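Home Articles Issues Authors Submit Search

Shares 100 Comments 2

4. Evaluation of the Givex disassembly kit

4.1 Kit and installation

The Givex kit is sold by Flitamora as an add-on for existing robot arms. It is meant for the teardown of used office computers, a task in which the parts are standard but their state and position vary from one case to the next. The package under review contains a gripper with its mounting adapter, a wrist camera, a set of printable fixture files and a license for the skill editor. The arms are not included. We installed the kit on a cell with two arms at our Hattar site and followed the vendor's manual without changes, except that the fixture plate was printed in-house.

Setup requires a hand-eye calibration, a payload entry for the gripper and a teaching pass for each case model. The manual treats the teaching pass as a short step. In our hands it was the longest part of the work, mainly on account of the drive bay, where the approach must clear the cage walls, the cables and the latches in a single motion. 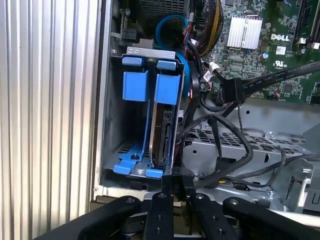
The skill editor stores each approach as a pose relative to a visual anchor, which the operator selects in the wrist camera view. Anchors with strong color contrast were the easiest to work with. Blue plastic latches against gray metal gave stable matches under our room lighting, and bare sheet metal gave poor ones. Ribbed or finned aluminum was the worst case, as the repeated edges allow the matcher to settle one rib away from the correct position. We therefore excluded such surfaces by hand with the mask tool. The tool works as documented, but masks are not carried over when a skill is copied to a new case model, and they have to be drawn again.

Loose cables remain outside the scope of the kit. The planner takes the case as a rigid body and has no representation of wiring. Flitamora recommends moving cables aside before the cycle starts - a manual step that should be included in any estimate of labor saved.

4.2 Workspace layout

The case is placed on its side with the panel off, so that the board and the bays can be reached from above. The vendor's reference layout keeps the fixture plate next to the case and within reach of both arms. We adopted it as given.
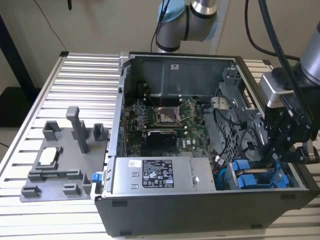

Figure 2. Work cell with the open tower on the slatted aluminum table. The gripper is positioned just above the drive cage and the blue drive carriers; the gray 3D-printed fixture plate is at left.

Reach was sufficient over the whole interior. The limiting factor was the width of the linkage arms, which extend well beyond the fingertips and restrict wrist rotation near the case walls. A narrower finger set is listed in the Flitamora catalog but was not part of our package, and we can't comment on it.

The controller log holds 1200 entries before it overwrites the oldest. This is adequate for a single shift of teaching but too small for unattended runs, and an external logger is advised.

Related items
Fixture design for mixed computer cases (N. Afolabi)
Visual anchors on bare sheet metal (B. Görtz)
The Fumton gripper adapter: a short review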